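Search this blog Search Older posts Newer posts

Clearing out the games room (and then, of course, cleaning the kitchen)

So I said yes to the June clear-out before I had really thought about how much stuff can fit into one room. You know how it is. Anika Pruitt catches you in the hallway with a mug in your hand and asks if you're any good at sorting, and you hear yourself say you LOVE sorting. Which I do! I love it at home, with my own drawers and the radio on and nobody watching me spend ten minutes on a pen.

For anyone new here, I help out at Darkmont, which is the big shared place over on the Skasbridge side of town. We have classes, a games afternoon, a drawing group, and a whole lot of people who bring things in with the best intentions and then leave them with us for the next four years. Every summer we go through the cupboards and put it all out on the tables, and then we decide what stays. Last year I was away for it and came back to find my favorite jigsaw had gone to a school. I'm over it. (I'm not over it. It was a harbor at sunset and it had every single piece.)

This year I made sure I was there at 8 in the morning with my hair tied up and a roll of sticky labels. Samah Saber had made three signs for the cartons in the hall: Keep, Pass Along and Ask Someone. I think you can guess which carton filled up first.

We used the long white table for the small things, the one with the yellow and black tape around the edge. I have banged my hip on that table more times than I can say, tape or no tape, but it's the right height for sorting and you can walk the length of it with a carton under your arm. The plain wooden tables we saved for paperwork and people's coffee.

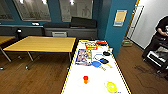
Vol. 3, No. 2

I do like that room when it's got something going on in it. The teal wall was a big argument at the time. Half the drawing group wanted cream, and Sławomir Kalinowski stood there with a paint card and said cream was the color of waiting rooms, and that was pretty much that. It makes everything in front of it look cheerful, even a table of odds and ends.

Okay, so, the decisions. The paddles are staying. There was never any doubt about the paddles, because Csaba Vincze would have chained himself to the door. I like the blue one and he likes the black one with the yellow handle, and we have both given speeches about why. I'm told it makes no difference at all with the way I serve.

The picture book was harder. It has one of those really busy covers, all blue and purple and yellow, and I sat down with it "just to check the pages" and Anika had to come and take it out of my hands. Keep! Obviously keep. If we ever get the reading corner set up, it can go in there, and if we don't, it can live in my bag.

Then there's the thin blue cord. Every clear-out I have ever done, in any building, has had a bit of cord in it that you can't throw away, and I say this as a person with a whole drawer of the stuff at home. Nigel Nuttall said to toss it. Samah said you never know. It went into Ask Someone, and I would like to know who they think is going to be asked.

The little orangey-red cup I argued for pretty hard. It's a nice size for game counters, or for paper clips, or for nothing, it can just be a nice cup. The bright yellow-green round thing got a shrug from everybody and a Keep from me, on the grounds that I liked the color. I realize this is how we ended up with full cupboards in the first place.

We stopped for lunch much later than we planned. Sławomir had brought poppyseed rolls from Kozłowski, the good bakery, and somebody had gone to the trouble of soup, so naturally after lunch there were dishes, and after the dishes I got a look at the state of the cupboards and that was the rest of my afternoon gone.

I'm fond of that little kitchen. It's white all over, so it shows everything, but there's a good long stretch of counter and the sink is a decent size for a soup pot. My system is top cupboards first, then the counter, then the sink, and I don't want to hear about any other system. My mother did it bottom to top and we used to fight about it every Thanksgiving.
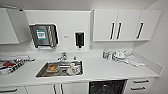 The kitchenette, with my favorite stretch of counter.

The black handles are a fingerprint magnet, by the way. If you're picking out cabinets and someone tells you black bars are practical, please come and spend an afternoon with me and a cloth. I used the Ollik spray that Samah swears by, plus a dry cloth right after, and I did the paper towel dispenser with it too while I was there. For the faucet I still like plain white vinegar.

Anyway, I got home with sore feet and one jigsaw that I am "testing" for missing pieces. It has 500 of them and a lot of sky. I've done the edges and a bit of a barn. Next job is the craft shelves, and I'm going to need more labels.

3 comments

Csaba V. wrote:
The black paddle has better balance and you know it. Also I would have used the door of the hall, it's sturdier.

Marcy in the valley wrote:
Top to bottom is the only way! My sister-in-law does her floors first and then dusts the shelves. I have to leave the house. Have you tried baby oil on the handles? Just a tiny dab, then buff it off.

Samah wrote:
The cord is on my desk. I guess I'm Someone.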